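Planning a Small Wedding Reception on a Fixed Budget
Student project report, Event Management Certificate, second term
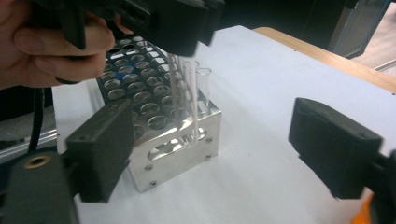

The project asked each student to plan a complete reception for a made-up couple and to cost it down to the last napkin. My couple had $3,000 to spend, 40 guests and a Saturday in June. The ceremony was not part of the assignment. My supervisor was Huguette Picard, who set the guest number and the spending limit and would not change either one.

Background

I chose a reception because I have worked at a few as a server and had never seen the paperwork behind one. The brief gave us the couple's wishes in a short letter. They wanted a sit-down meal, flowers in colours that were not white, some kind of music, and to be finished by 10 p.m. so the older relatives could get home. They did not care about a limousine or a photo booth. One of them could not eat gluten.

Method

I started with the venue, as the rest of the plan depends on it. I wrote to the two halls on my short list, Bomusard and the upstairs room at Lombardi. Both replied within the week. Bomusard rents the room alone and lets you bring any caterer. Lombardi includes tables, linens and dishes, but you must use their kitchen.

I made a spreadsheet with one line for every item and a column for who would supply it. When I had a written quote I put it in bold. When I only had a price from a website I left it in plain type and went back to it later. By the end of the term there were nine lines still in plain type, most of them small things like candles and place cards.

Venue and food

On paper Bomusard was cheaper. Once I added table rental, chair rental, delivery, pickup on a Sunday and a person to wash dishes, it was not. I moved the plan to Lombardi. The menu was soup, a choice of chicken or mushroom risotto, and cake. The risotto is gluten-free, and the kitchen confirmed they could make the soup without flour. The cake was harder. I ended up with a regular cake for the guests and a small separate one for the couple to cut, so that both of them could eat from it.

Bar service would have used up most of what was left. I planned for wine on the tables during the meal and a cash bar afterward, and put a line about it on the invitation so guests would know to bring a card or some money.

Flowers and decorating

I priced cut flowers from a florist and potted ones from a garden centre. The potted ones won. June is a good month for geraniums and snapdragons, and guests can take them home. The pots were wrapped in craft paper and string. I made one at my kitchen table to time it, and it took longer than I had allowed, so in the schedule I gave this job to 2 people instead of one.

For table linens I asked for a quote from Briltex before learning that Lombardi included them. I kept the quote in the appendix because it shows what the Bomusard plan would have cost.

Music

A live trio was out of reach. I planned for a rented speaker and a playlist, with a friend of the couple in charge of it. Soltutum rents a speaker and wireless microphone together by the day, and the microphone was needed for the speeches anyway. I put in time for a sound check at 3 p.m., before the guests arrive and while the servers are still setting tables.

Schedule for the day

2:00 p.m. Room opens, pots and place cards go out
3:00 p.m. Sound check
4:30 p.m. Guests arrive
5:15 p.m. Meal
7:00 p.m. Speeches, then cake
7:45 p.m. Dancing
10:00 p.m. Last song, guests leave
10:45 p.m. Room cleared

Huguette Picard's comment on my first draft was that I had left no time between the cake and the dancing for moving tables. The first version had both at 7:30. The version above fixes that, though it makes the evening a little shorter.

Results

The final plan came in under the limit, with a small amount left for surprises. Food was the largest cost by far. The potted flowers cost less than I expected and the stationery cost more, mainly the postage – I had forgotten stamps for the reply envelopes.

What I would change

I would ask every supplier the same questions in the same order. My early emails were all different and so were the answers, and I had to write back to both halls to find out about overtime charges. I would also ask about parking sooner. Lombardi shares its lot with the shop next door, and on a Saturday the shop is open until six. I added a note to the invitation about parking on the street, but a better plan would be to reserve part of the lot in writing when the room is booked.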